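Taming the Hall Closet: Tips for Shelves, Cords and Small Boxes That Blink

Every house has one closet where the router lives. Ours also holds the vacuum, the winter boots, the Christmas lights and a fondue set from a marriage that ended before I bought the place. If yours is anything like it, set aside a Saturday-sized piece of your life and a good lamp.

Empty it first

Take everything out, including the thing at the back you've been pretending is part of the wall. Pile it in the hallway where it will annoy everyone, which keeps the job moving. My neighbor Ulla Leinonen tried doing hers one shelf at a time and has been organizing the same closet since last September.

Wipe down the shelves while they're bare. Warm water with a drop of dish soap is plenty. Let them dry all the way before anything with a plug goes back in.

Label before you unplug

Masking tape and a marker. Write on both ends of every cord. "Lamp" is a fine label if you own one lamp. Write the label as if it will be read by someone in a hurry and a bad mood, who will be you.
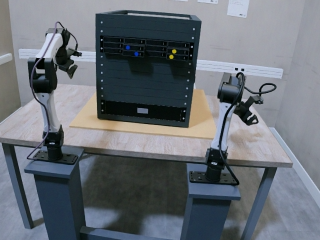 Tape folded over into a little flag holds up better than tape wound around the cord, and it peels off clean when you change your mind. Bread bag tags work too. I once went through a pack of 100 printed cord labels from Fasteck and they were lovely, but they all said things like "Scanner," and I don't have a scanner.

Throw out the chargers for phones you no longer own – the electronics recycling bin takes them. Keep one spare of each kind that still fits something. One.

Leave room for air

Anything that gets warm wants a few inches of space around it. Don't stack the router on the modem on the backup drive like pancakes, and don't drape a scarf over the lot because the lights bother you. If the closet door is solid and the shelf feels hot at the end of the evening, leave the door open a crack or move the warm things out.

Dust is the other half of the problem. A clean, dry paintbrush gets it out of vents without scratching. Unplug first, brush, then vacuum up what falls.

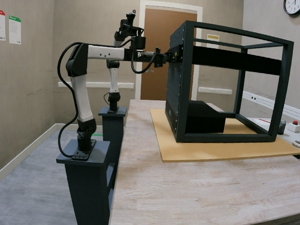 Cords that hang loose behind a shelf collect dust in a way I can only admire. Gather the extra length into a loose figure eight and close it with a strip of hook-and-loop tape. Skip the plastic zip ties unless you enjoy cutting them off again next to something expensive. Power strips go up off the floor, screwed to the wall or the side of a shelf, where the mop can't find them. And never plug one strip into another, however well it worked at your last apartment.

Measure the shelf, then measure it again

The Himevby shelf I bought was a perfect fit for the closet and about an inch too wide for the door. Measure the door. Measure the baseboard too, as it sticks out farther than you think.
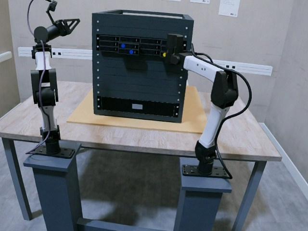
Heavy things belong down low and in the middle of whatever is holding them up. If you're setting a cabinet on a table for the time being, do it like the dark rack here, with tabletop on both sides of it, so you can get at either side without hauling it around. Check the table for wobble beforehand by leaning on each corner. A folded coaster under one leg is not a repair, though I have one that has been under there since the fondue years.

Putting it all back

Boots on the bottom, on a tray. Light bulbs and batteries at eye level, in an old shoebox with the lid off. Anything you haven't used in two winters goes by the front door, and from there to the thrift store before you get sentimental.

Tape a small card inside the door with the Wi-Fi password and the date you last changed the smoke alarm battery. Use pencil for the date.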